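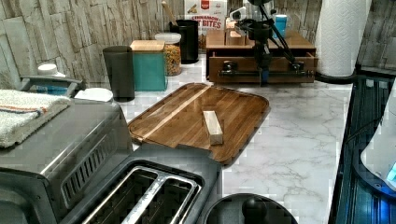
Haris Kakakhel replied that the kitchen sockets at Sedstead were still dropping out, twice since the weekend, and that resetting the breaker brought them back each time.

Ticket 128, Sedstead, ground floor
Status: open, waiting for part

Tuesday, April 19, 2022
Tested the ring with everything unplugged. Held for 80 minutes, no trip. Plugged the kettle back in, no trip. Added the fridge and the breaker went after 2 minutes. Repeated with the fridge alone, same result.

Fridge moved to the hall socket on an extension lead. That circuit tripped as well. Kitchen wiring looks fine, fault is most likely in the fridge's defrost heater.

Zsolt Barta has ordered a heater from Costetti. Tenant asked to keep the fridge off until it is fitted. Earlier ticket 119 (March, same fault) linked and closed as a duplicate.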